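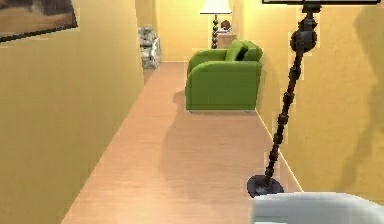
How I paint a long, narrow hallway (and how you can too)

I've now painted three hallways, two of my own and one for my sister, and I've made a proper mess of at least one of them. So this is how I go about it these days, start to finish, with the bits I got wrong left in. If you've got a wide square entrance hall with a sweeping staircase, lucky you, but this page is for people whose hall is basically a tunnel with doors off it.

Picking the colour

Everybody will tell you to paint a narrow hall white. I did, the first time, and it looked like the way in to a dentist's. There's hardly ever a window in these places, and white with no daylight on it goes a sort of dishwater grey by teatime. Since then I've gone for warm colours every time and I'm never going back. Yellows are lovely in a hall, and so are the pinky terracottas and a good strong olive if you're feeling brave.

One trick that does work in a long hall is to paint the end wall differently from the sides. Darker at the end brings it towards you and makes the whole thing feel shorter and less like a bowling alley. Paler at the end does the opposite, so it seems to drift off a bit, which can be nice if the hall is short to begin with. In my own I went two shades darker and it took the tunnel feeling right down.

Get tester pots. I know they're a rip-off for the size of them, but paint two coats on a big sheet of lining paper and stick it up with masking tape, then move it along the wall over a few days. Look at it in the morning, then look at it at nine at night with the light on. The yellow I was dead set on turned a nasty greenish colour under my old bulb, and I'd have had five litres of it if I hadn't checked.

While we're on bulbs, change yours before you choose. I use 3000 kelvin ones in the hall now, warm but not orange, and if you swap bulbs after you've painted, your colour will change on you.

What kind of paint

Halls get battered. Bags, bikes, wet coats, the dog shaking himself. Ordinary matt emulsion looks gorgeous for a month and then you get that dark shiny stripe at hip height where everyone brushes past. Buy a wipeable matt, sometimes sold as washable or scrubbable. I used Zuver's one last time, in a colour called 218 on the tin (they don't bother with names, which I quite like after years of paints called things like Duchess's Slipper). It covered in two coats over magnolia and needed three over a patch of old dark blue.

For the skirting I use a water-based satin. The Flestberg one is good. It goes on a bit thin and you'll think you've been sold milk, but it levels out beautifully as it dries, so leave it alone and don't keep going back over it!

What you'll need

Wipeable matt for the walls and satin for the skirting and door frames
A medium-pile roller, a small roller for behind the radiator, and an extension pole
A two-inch angled brush, the best one you can afford
Low-tack tape
Filler, a filling knife and fine sandpaper
Sugar soap, a bucket and a couple of sponges
Dust sheets, cotton if you've got them (plastic ones slide about horribly on a hard floor)

Measuring up

Hallways fool you. They look tiny because you can touch both walls, but they're long, and it's the long bit you're painting. Measure along each side, times it by the height, add the ends, and don't bother taking off the doors unless you've got loads of them. I guessed the first time, ran out with a strip left by the front door, and the new tin was ever so slightly different. I could see it every single day until we moved. If you need more than one tin, tip them together in a big bucket and stir before you start.

Day one: clearing, washing, filling

Take everything out. Shoe rack, mirror, coat hooks, that chair nobody sits in but everybody throws their jacket on. With a normal room you can shove it all into the middle and throw a sheet over, but a narrow hall hasn't got a middle. Ours all goes in the bath.

Pictures come down and the nails come out too, unless you're certain you want them back in exactly the same spot. I used to paint round nails. Don't, it looks awful.

Now wash the walls with sugar soap. It's dull and your arms will ache, and the water will turn a colour that makes you question how you live. Start from the bottom and work up, as dirty drips running down a dry wall leave streaks that are a pain to get off. Rinse with clean water, then have your lunch while it dries.

Next, filling. Hold a torch flat against the wall so the beam skims along it and every dent jumps out. In a hallway you really need to do this, as you're always looking along the walls and never straight at them, and any lump shows. Fill a bit proud, let it go hard, sand it flush, then run your hand over it with your eyes shut. If you can feel it you'll see it later.

Dab a bit of watered-down wall paint over the filled patches before bed. If you skip that they soak up the first coat and leave dull spots.

Day two: cutting in and rolling

Sheets down first, right up against the skirting, and tape the edge of them if you've got floorboards you care about. Wood floors with gaps are terrible for this. Paint gets down between the boards and you'll be picking at it with a cocktail stick.

Then work out your route! I mean it. The first time I painted myself to the far end with the tray behind me and both walls wet, and had to shuffle back out sideways like a crab with my elbows tucked in. Start at the end furthest from where you want to finish up, do one side, and leave the other side dry so there's somewhere to put a hand if you wobble.

Cut in with the angled brush along the ceiling, down the corners and above the skirting, a couple of inches wide. Only cut in as much as you can roll while it's still damp, so do a stretch, roll it, do the next stretch. If you cut in the whole hall first and then roll, you can end up with a faint border all the way round like a picture frame.

With the roller, load it well and go up and down in overlapping stripes, then finish each stretch with light strokes from top to bottom, all in the same direction. Stop when it's covered. The temptation is to keep fiddling with a bit that looks patchy, but it nearly always sorts itself out when it dries, and the fiddling's what makes it worse.

Give it the full time on the tin between coats. I do the first coat in the morning and the second after tea. If you start on a Sunday, bear in mind you'll be squeezing past wet walls on your way to work if it all runs late.

Doors and traffic

Tell everyone in the house. Put a note on the inside of the front door, and another on the bathroom door if that's off the hall as well. I stick a strip of tape across at waist height on the side that's wet. The cat takes no notice, so she gets shut in the kitchen with her dinner.

Skirting and frames

I leave these till last, once the walls have had a night to harden. Some people do woodwork first and I won't argue, but I find it easier to run a neat line along the top of a skirting than to keep roller splatter off one I've just finished. Light sand, wipe the dust off with a damp cloth, two thin coats. Long strokes, and go with the length of the board. Pull any tape off while the paint's still a bit soft, slowly, back on itself.

Putting it all back

Wait a couple of days before you push furniture up against the wall, and longer for anything with rubber feet or a soft back that might stick. Wipeable paint feels dry long before it's properly hard. I put our hooks (the Bittencourt ones with the big round ends) back the same evening once and they left little rings I had to touch in.

Write the colour and the batch number somewhere you'll find it. Mine's on a bit of tape inside the meter cupboard. Keep half a jam jar of the leftover paint for scuffs, lid on tight, and dab it on with a scrap of sponge instead of a brush so it matches the roller texture.

A few people have asked about stripes down a hall, and panelling. I've not tried the stripes. Panelling I'm doing in the back hall in October, so I'll put up a separate page when that's finished and the sawdust's out of my hair.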